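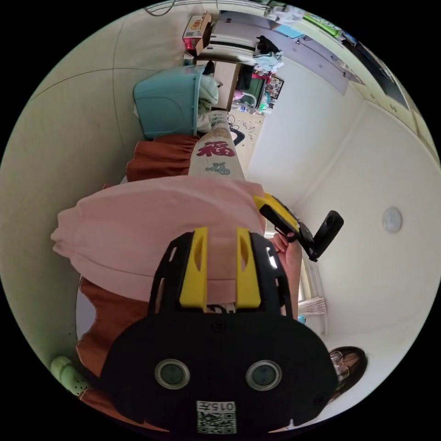 Chapter 4
Knitted Fabrics

Most of the clothes people wear at home are knitted. Sweatshirts, T-shirts, socks and leggings all begin as loops of yarn pulled through other loops. A woven cloth, by contrast, is made from two sets of straight threads that cross at right angles. The loops let a knit stretch and spring back.

In this chapter you will learn to tell weft knits from warp knits, to count stitches per inch, and to predict how much a fabric will shrink. Section 4.3 follows one order at the Stukwood mill, where 874 yards of fleece were knitted, brushed and cut. The finished cloth lost 15 percent of its width in the first wash.

Before you begin, review the fiber table in Chapter 2. You will need a ruler, a magnifier and a scrap of old T-shirt for the first activity.

Key terms: course, wale, gauge, rib, fleece, warp knit, weft knit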